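Tester un robot domestique en simulation : la méthode pas à pas pour savoir ce qu'il sait vraiment faire

Publié le 31/10/2024 – Catégorie : Robotique à la maison

Est-ce qu'une machine peut ranger une cuisine aujourd'hui ? Je reçois la question presque chaque semaine, et ma réponse tient toujours en deux mots : essayez donc ! Pas besoin d'acheter un robot à deux bras pour se faire une idée sérieuse. Un simulateur, un ordinateur correct et une bonne soirée devant soi suffisent pour voir où en sont les politiques de contrôle actuelles, ce qu'elles réussissent très bien et ce qui les fait encore tourner en rond devant un plan de travail.

Ce tutoriel suppose que vous avez déjà installé Savuvach et que la scène de démonstration se lance sans erreur. Si ce n'est pas le cas, commencez par la page d'installation, puis revenez ici.

Ce qu'il vous faut

Une carte graphique récente
Savuvach avec le pack de cuisines Bindthorpe
Un modèle de robot à deux bras avec pinces parallèles (j'utilise le Bolimard, mais tout modèle équivalent convient)
15 Go libres sur le disque pour les enregistrements

Étape 1 – Choisir une corvée, une seule

C'est l'erreur que je faisais au début : je demandais « range la cuisine » et je regardais le robot hésiter. Prenez une tâche qui se décrit en une phrase, avec un état final facile à vérifier. « Poser la bouteille debout à côté de la planche » est une excellente tâche. « Nettoyer » est une très mauvaise tâche, parce que ni vous ni le programme ne saurez dire quand c'est fini.

Mes trois favorites pour débuter : redresser un objet couché, déplacer une tasse d'un bout à l'autre du plan de travail, fermer un tiroir. La dernière est de loin la plus facile, et ça fait du bien au moral.

Étape 2 – Composer le décor

Ouvrez l'éditeur de scène et chargez une cuisine Bindthorpe. Placez d'abord l'objet à saisir, ensuite les objets gênants. Gardez-en 6 au maximum pour la première série. Variez les formes : un cylindre, quelque chose de plat, quelque chose avec des poignées. Les ustensiles à deux branches sont redoutables, car la pince en attrape volontiers la mauvaise partie.

Pensez aussi aux couleurs et aux textures. Un modèle qui s'en sort très bien sur un plan de travail gris uni peut perdre ses moyens sur du carrelage à motifs. C'est passionnant à observer, et ça vous apprend plus sur l'état de la technique que n'importe quelle vidéo de salon.

Étape 3 – Lancer les essais

Dans l'onglet Évaluation, réglez la durée maximale d'un essai à 80 secondes et cochez « positions aléatoires ». Sans cette case, vous rejouez toujours la même situation et le score ne veut rien dire. Lancez la série et allez boire un café.

Pour vous donner un repère, ma dernière campagne comptait 434 essais, lancés en plusieurs fois depuis septembre. Le tiroir passe presque toujours. La tasse passe souvent. L'objet couché, lui, reste un vrai casse-tête : la pince arrive au bon endroit, mais de travers, et la bouteille part rouler contre le mur.

Étape 4 – Regarder par les yeux du robot

Ne vous contentez pas du score ! Ouvrez le rejeu et passez sur la caméra embarquée. On comprend soudain beaucoup de choses : un bras qui masque la cible, un meuble qui occupe la moitié de la vue, des petits objets serrés les uns contre les autres dans un coin.
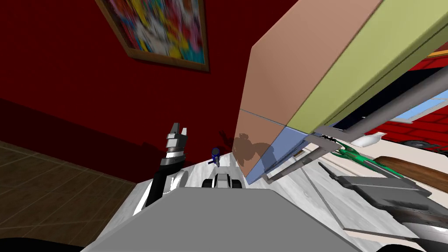 Notez pour chaque échec le moment où les choses dérapent : l'approche, la saisie, le transport ou la dépose. Un simple tableur fait l'affaire. Chez moi, la majorité des ratés se joue à l'approche, quand le poignet n'a pas assez de place pour s'orienter. Si vous voyez la même chose, écartez un peu les objets et relancez une courte série pour comparer.

Étape 5 – Compliquer petit à petit

Changez une seule chose à la fois : la lumière, puis le plan de travail, puis le nombre d'objets. Gardez les anciens enregistrements, ils servent de référence. La bibliothèque d'objets Texier s'importe directement dans Savuvach et ajoute de la vaisselle assez variée pour s'amuser un bon moment.

Alors, prêts pour les corvées ?

Pour des gestes isolés, dans un décor dégagé, oui, et c'est déjà formidable. Pour une cuisine un dimanche soir après le repas, pas encore – et la simulation reste indulgente, avec ses frottements bien réglés et ses objets rigides. Un torchon mouillé, c'est une autre histoire. Je prépare d'ailleurs un second tutoriel sur les tissus, avec les réglages de souplesse qui m'ont coûté deux week-ends.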